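How to Script Your First 15 Plays

A scripted opening keeps a play caller from guessing on the first two drives. At Laltesthorpe we build ours on Thursday night, after the last full practice.

1. Start with the call sheet from your last game. Cross out anything you haven't repped this week.

2. Pick five runs and five passes your quarterback likes. Ask him. Don't assume.

3. Add two formations you want to test, such as trips into the boundary. Run something simple out of each and watch how the safeties line up.

4. Leave third downs off the script. Those come from the situational sheet.

5. Put the plays in order, and never call the same formation more than 2 times in a row.

6. Have an assistant read the list back while you draw each play from memory. If you can't draw it, cut it.

On game day, mark each call with the front and coverage you saw. We got 67 yards on our first drive against Narkitz in September, and the notes from that drive gave us the counter we ran after halftime.

If you fall behind early, stay on the script unless the clock is a problem. Skip a play if the hash is wrong and come back to it.

Posted by Wubit Birhane, November 7, 2024

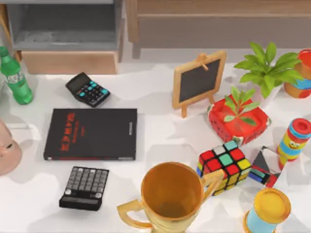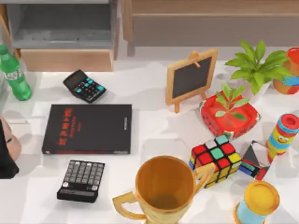 Two views of the white tabletop, with the green bottle at left in both.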